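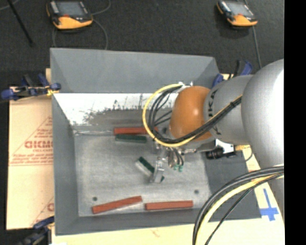

**Figure 3.** Grey metal bin with red and green rectangular blocks on its floor.

### 4.2 Bin geometry and block placement

All trials used the same bin at the Ondcombe site. Its sides slope towards a flat floor, so a block released near a wall tends to slide inwards before it settles. Wear on the slope below the far wall (Figure 3) was left untreated, as resurfacing would have changed the friction between sessions.

Blocks were tipped in by hand and their resting positions logged by Casado. Over 30 sessions this gave 1,159 placements. A block was recorded as "free" if no face touched a wall or another block, and as "leaning" if one end was raised. Colour was noted but not used in the analysis. Sessions in which a block left the bin were repeated in full.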